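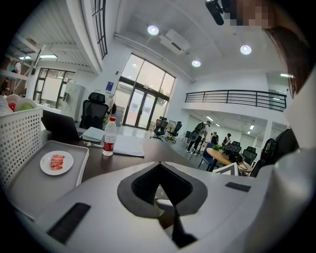
A hand-held gripper in use at the Biminix office, with a plate of food on the desk.

Biminix Recalls Grip Pads on Hand-Held Grippers

September 9, 2021 – Biminix is recalling the black grip pads on its Rastero hand-held grippers after finding that the glue behind them can fail. A loose pad can slip or drop while the fingers are closing. Three users reported pinched fingertips, and one pad ended up in a tray of cut fruit. None of the injuries needed medical care.

The recall covers 2000 pairs of grippers shipped to customers who record hand movements for robot training. Robot arms fitted with Rastero fingers use a screwed pad and are not affected.

"We tested the glue at room temperature and should have tested it after repeated cleaning," said Kristine Layug, head of product safety at Biminix. "Food tasks mean a lot of wiping, and that is where the pads let go."

Biminix staff use the same grippers for table tasks with plates, cups and produce. All office units have been checked, and 23 pads were replaced.

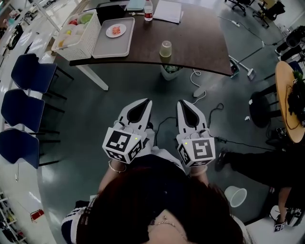

What customers should do

Stop using the grippers for food tasks now. Press each pad firmly from the side – if it moves at all, take the gripper out of service. Do not reglue pads yourself.

Replacement fingers made by Hodberg will ship free of charge starting in October. Customers should have their serial numbers ready when they contact the service desk, led by Arturo Barbieri.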